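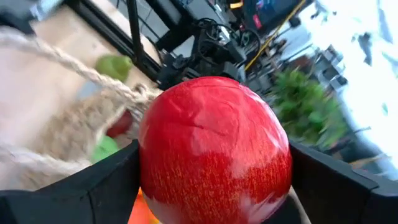

Photo: F. Talavera, Brirel test bench

Home | Issues | Articles | Authors | Contact

February – Florante Talavera

4.2 Comparison of the two grippers on fruit

Figure 1 shows the wrist camera view while the fingers hold a red apple, with a jute net bag to the left. We tried two grippers on the same arm: the Zerkley, which has wide fingers, and the Mohmand, which has narrow ones. Each gripper made 288 attempts, and the controller settings stayed the same for both.

The Zerkley dropped the fruit 42 times. Most of these drops happened when one finger touched the fruit before the other, so that it rolled away. The Mohmand dropped fewer apples, but it caught the net more often – this we did not expect from narrow fingers.

The wrist camera gave us one more difficulty. When the fingers close on a large fruit, the fruit hides much of what lies under it, and during quick motion the rope and the net become blurred, as is visible in Figure 1. Shiny skin also gives white spots, and the Odorden tracker sometimes took them for an edge. We labelled 1,504 images by hand to measure this error. The results for each colour of fruit are given in Section 4.3.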